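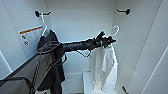 Prisusance

README for the wardrobe recordings, second release

Hello, and thank you for looking in. Prisusance is a collection of recordings made with Drirketti, the home-built robot that has been growing slowly in the shared workshop at Brincombe for longer than any of us planned. The job is hanging up clothes and taking them down again: shirts, jackets, anything that will stay on a hanger. The robot is driven by hand the whole time, so every hesitation you see in the motion files is a person hesitating.

I started it because I wanted something to practice on that wasn't blocks on a table. Clothes swing and sag, they catch on things, and a hanger hook has to be turned the right way round before it will go over anything at all. It's a wonderful way to find out how much play there is in your elbow joint (mine had plenty!).

What you get

There are 13 folders, one per session. Each holds the head video, the video from both wrist cameras, the joint positions, and a small text file called notes.txt, which I'd ask you to read first, as that's where I wrote down anything that went wrong. Gripper positions run from 0 for open to 1 for closed. The left and right arms have separate files, and they share one clock. 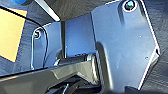 Wrist cameras move with the hand, so up and down in those videos mean very little. They sit close to the work and a good deal of what they record is hardware, fabric and shadow at short range. I left those stretches in. If you only want the parts where a garment is being handled, the start and end times are in segments.csv, and you can trim to those without upsetting the clock.

Known troubles

Session 6 has a gap in the right wrist video where a plug worked loose. The joint file carries on through it.

The head camera was remounted after session 2, a little lower than before, so please don't mix calibration files across that point. There's one for each mount in the calib folder.

Focus on the wrist cameras is fixed, and things farther off go soft.

Using it

Take it, copy it, train on it, cut it up for a class. A mention of Prisusance and the Brincombe workshop would be lovely. The full download is 17 GB, so start with a single folder and see whether it suits you. 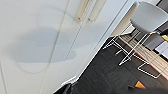 Dierckx

I look after the files and most of the wiring. Corrections are very welcome, especially to segments.csv, which I typed up over several late evenings in August with a pot of tea beside me. Send the session number and the time in seconds, and I'll put it right in the next release.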